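Petach parts tray: a review after a winter of old office towers

Posted August 2019 by Prys Howells

I've been fixing up ex-office desktops for years, and until this winter my spare parts lived in ice cream tubs. The Petach parts tray cost me $44 plus postage and I love it! It's a chunky grey plastic thing with pockets and slots, made to sit beside an open case so you can reach across without getting up.

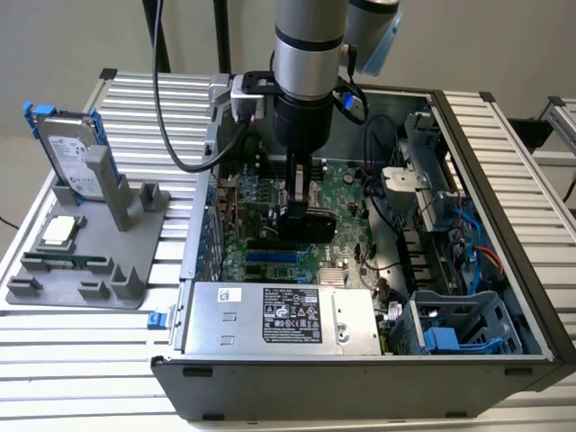

Old towers are the best match for it, in my opinion. There's plenty of room to get your fingers in, and the parts are cheap enough to practise on. I lay mine flat with the side panel off, same as the Dell here with its green board facing up, and keep the tray on the left where my good hand is (yes, I'm a leftie). Swapping a card takes me about 5 minutes now.

The slots are the real winner. Cards stand up on their own, so you can grab one by the edge and keep your fingers off the chips. I had a Cloverier tray before, at $97, and everything just slid about in it. 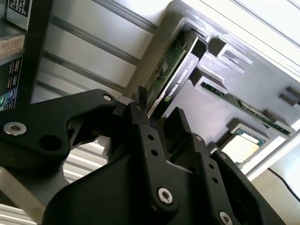 The matte finish is lovely too, with no glare under my desk lamp. A couple of grumbles: there's no lid, and the colour is very close to my bench, so dark screws are easy to find but silver ones vanish. I'd happily buy a second one in December if they bring out a bright version.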